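Do church bells really keep storms away?

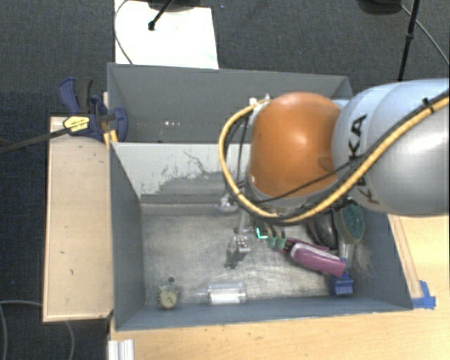 An orange and silver robot arm over a grey bin.

Long ago, people in many parts of Europe rang their church bells when thunder rumbled. Some said the sound broke up the clouds. Others said the bell had been blessed, so bad weather would stay away from it.

Should we believe them? Let's be fussy and check.

Think of the village of Trellow. Its church has 2 bells, and the bigger one weighs 840 kilograms. That is a very loud bell! But a storm cloud can be taller than a mountain. Sound makes the air wobble a tiny bit, and by the time it gets up to the cloud there is hardly any wobble left.

Then why did people think it worked? Well, every storm stops in the end. If you ring a bell until the thunder goes away, it is easy to say the bell did it. You could bang a saucepan and get the same result.

There was a nasty side to it too. A church tower is tall, and lightning often hits tall things. Bell ringers stood underneath, holding ropes that might be soaked with rain. Some were killed, and in some places ringing in storms was banned.

You may read on a sign that an old bell "saved the village". Ask a few questions before you nod. Who wrote that down? Were they there? What about all the villages with no bell, where the storm passed as well?

None of this means bells are useless. They called people to church, warned of fires and told everyone the time. Those jobs are easy to test. Stand outside at noon and listen.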